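Plodley shares first results from its Holovko grasping method

For release: May

We've been itching to talk about this one! I run the grasping work at Plodley, and today we're publishing Holovko, our method for teaching a robot arm to handle small, shiny and see-through things.
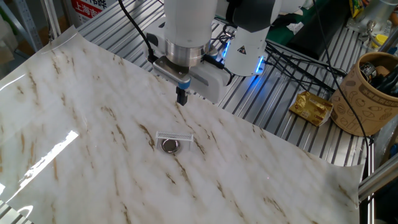 The trouble with glare is that depth cameras hate it, so Holovko leans on several short guesses and keeps updating them as the gripper closes in. We trained it on 50 demonstrations per object (fewer than I'd feared) and tested it on 18 objects it had never met. 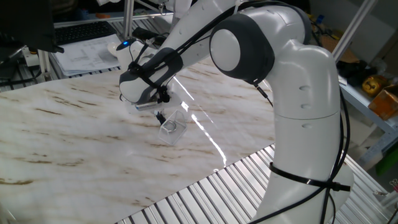

How well does it work?
In our trials it managed 90 per cent of picks on the new objects, with up to 6 tries allowed for each. 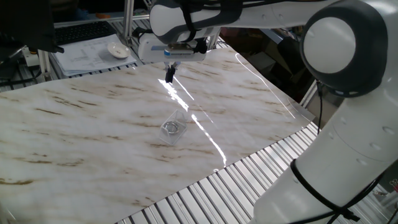 1 min read

Clear boxes were my favourite part of the whole study, I'll admit, and the part that kept us in the lab longest. Our earlier method, Dotard, kept aiming at whatever was inside the box and forgetting the walls. Holovko learns the outside edges first, and it's much calmer for it.
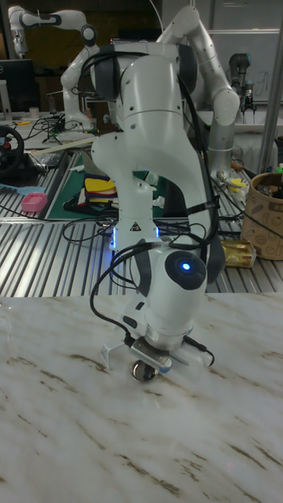

Arm and gripper over the marble-patterned work surface.

The paper and code are going up on the Plodley site this month, and our friends at Kekden are already running the method on their own arms. Want a chat or a visit? Drop the press desk a line, we'd love to hear from you!

Ends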